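Behind the slit lamp: an afternoon with an eye clinic's longest-serving optometrist

I'll admit I was nervous before I got to Wellow. I've worn glasses since infant school and I still flinch at the puff-of-air test, so spending an afternoon in an eye clinic wasn't my idea of a treat. But a reader wrote in asking what dry eye clinics really do all day, and I've had gritty eyes myself every winter I can remember, so off I went with my notebook and a flask of tea.
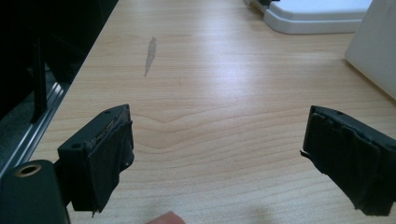
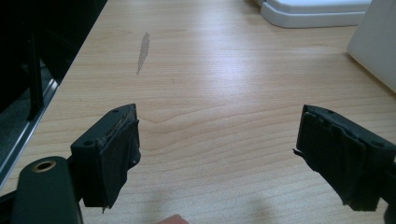
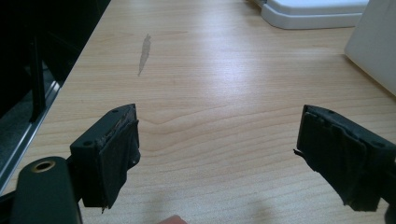
The optometrist who met me asked me to leave her name out ("my patients know where I am, that'll do"), and she turned out to be very good company. She has been looking at eyelids for a long time and talks about them the way other people talk about their allotments.

I started with the obvious question. What is dry eye, if my eyes are always streaming?

"Everyone asks that!" she said. "You come in with tears running down your face and I tell you you've got dry eye, and you think I've lost the plot. But those are flood tears. The eye gets sore, it panics and it waters. What you want is the thin, slightly oily layer that stays put when you blink, and the oil comes from little glands along the edge of your lids. If those are blocked, the tears just evaporate."

She sat me down, chin on the rest, and put a drop of yellow dye in each eye. It didn't sting, I'm pleased to say. Then I had to stare straight ahead without blinking while she timed how long my tear film held together. Mine broke up at eight seconds. I asked if that was bad and she made a sort of so-so noise.

"It's a bit short. I'd like it longer. But I've seen much worse from people who say they're fine, and much better from people who can't sleep for the soreness. The number helps me, but I still have to ask how you feel."

She keeps her own tally of new dry eye patients, and last year it came to 458. When she started, she told me, she might have seen that many in all her first few years put together. I wondered if it was down to screens.

"Partly. We blink less when we stare at something, and we do half-blinks, where the lids don't meet. But it's also age, hormones, some tablets, contact lenses, central heating. I had one chap whose whole trouble was the car heater pointing at his face on the way to work. We turned the vent down and he was a new man."

So what does she do about it? Mostly warmth, it seems, and patience. She likes a proper heated eye mask (a flannel goes cold too quickly, she says, and I felt very told off) for ten minutes or so, followed by a gentle massage towards the lashes. Then lid cleaning, then drops if you need them, without preservatives if you're using them often.

"People do it for four days and ring me up to say it hasn't worked. I tell them it's like brushing your teeth. You wouldn't stop that after four days."

There are machines as well. The clinic has a lid-warming one called the Sonix, which she uses on the stubborn cases, and I had a quick go on the lowest setting. It was like having two warm teabags pressed on my face, and I could have nodded off! She is careful about who she offers it to, though, and won't book anybody in until they've given the mask a fair try at home.

"It costs money and it isn't magic. Some people get months of comfort from it. Some get a fortnight. I tell them both of those before they pay."

I asked when somebody should stop fiddling with drops and get seen quickly. She put her pen down for this one.

"Real pain, a sudden change in your sight, light hurting you, or a red eye if you wear contact lenses. Take the lenses out and ring someone that day. Please don't sit at home with a hot mask on."

By then it was getting on for five o'clock and her last patient was waiting, so I packed up my things. She called after me down the corridor to blink properly on the train. I did try, and I got a very odd look from the man opposite. The mask has been on my bedside table since, and I've missed two nights so far.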